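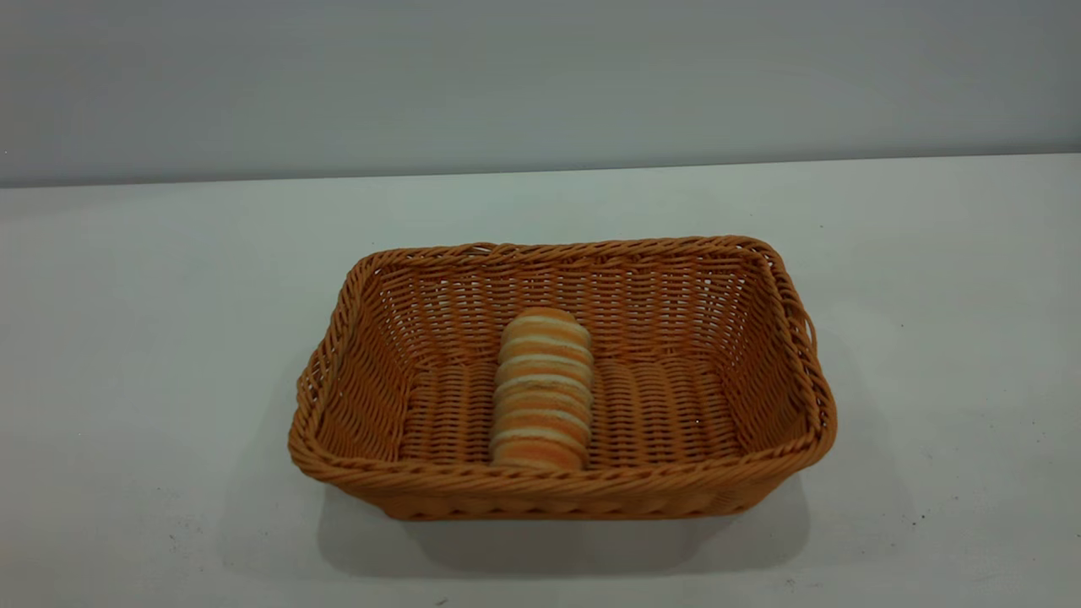

Figure 3.1 A woven basket with one striped, bread-like item in it.

Chapter 3: Putting Things in Other Things

Ask a four-year-old to put the bun in the basket and you will wait a few seconds, mostly for the sulking. Ask a machine and you may want to bring a book. Frans Nijs, who taught this course before me, gave his students up to 15 weeks for the job. Most used them all.

A soft thing has no fixed shape to hold. A woven wall is full of small gaps, and a rim that sticks up is there to be bumped into. At Carkgate, Lieven Peeters ran the same chore 100 times and still kept his own hands free for teatime.

So can machines tidy up yet? Some can, on some tables – ask again after Section 3.4. We begin with the grip, and with the question of how hard one ought to squeeze a bun.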